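Keogh Widens Its Search for Senior Food Buyers

Recruitment for senior posts in the food trade has slowed across the Nokbridge area, and employers are changing the way they fill them. Keogh, a search firm serving wholesalers and packers, placed 236 candidates last year. The average search took 15 weeks, up from 12. 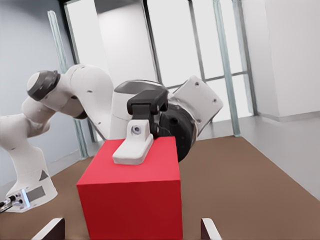

Fisosska Staff Writer

Much of the delay falls between the second interview and the written offer. Skarnus, a regional produce distributor, now limits that stage to 5 working days and requires department heads to submit their comments by Friday noon.

Keogh has also begun to present consultants alongside permanent candidates. Clients may engage a buyer on a fixed contract and review the arrangement before the fall season. Fees for both types of placement will be published in July.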